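Setting up a folding table for laundry in a shared room

Irina Tudose
Last revised November 30, 2022

These instructions cover a folding table used next to a front-loading washing machine in a room that also serves other purposes. They assume a level floor and one machine. Plumbing and electrical installation are covered on a separate page.

What you need

A folding table with locking legs
A cotton cloth large enough to hang over all four edges
Small towels or cleaning cloths for the first load
A tape measure
A spirit level

Positioning the table

Measure the swing of the washing machine door before unfolding anything. Open the door fully and mark the furthest point it reaches on the floor with tape. The near edge of the table must stand at least 400 mm outside this mark. Where people walk through the room, keep the long side of the table parallel to the walking route.

Open the legs one end at a time with the table on its side. Push each brace until it locks, then turn the table upright with a second person on the other end. Press down firmly on the long edge with both hands. If a leg shifts, turn the table back over and check the brace. Older Cavora tables have a sliding collar on each leg that has to be pushed down by hand; the Kiiskinen type locks without one.

Check the top with the level in both directions. A slight slope does no harm for folding, but it is a nuisance if you sort small items.

Covering the top

Use a plain woven cloth. Oilcloth and plastic are easier to wipe, but folded cotton slides about on them. The cloth does not need ironing. Pull it straight by the corners and leave the overhang loose. A cover that reaches the floor should be pinned up, particularly at the end nearest the machine.

Wash the cover separately the first time. The pale Drunalberg covers we use lost 2 cm in length at the first wash and nothing after that.

Sorting and folding

Assign one end of the table to items waiting to be folded and the other to finished piles. With two people, one stands at the short end and passes items along, and the other folds at the long side.

Shake each cloth out once, lay it flat and smooth it from the centre outwards. Fold in half lengthways, then in half across, then once more. Stack with the folded edge facing the person who will lift the pile. Limit each pile to 7 towels.

Detergent packets may stay on the table while in use, but close them between loads. Phones and paper lists belong on the long side, away from anything damp. Avoid storing bottles on top of the machine during a spin cycle.

Cables

Extension leads for fans or lamps should run along the wall. If one has to cross the floor, lay it flat without loops and fix it down with cable tape. The roll sold by Prirnine is wide enough for a single lead. Check the tape at each use and replace it when the edges lift.

Putting away

Take the cover off first and shake it outdoors. Wipe the table top, including the underside of the rim, and leave it open until dry. Fold the legs in the reverse order and store the table upright against a wall, with the hinges at the bottom.
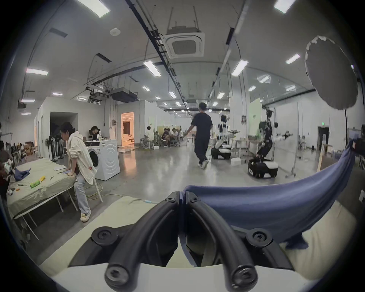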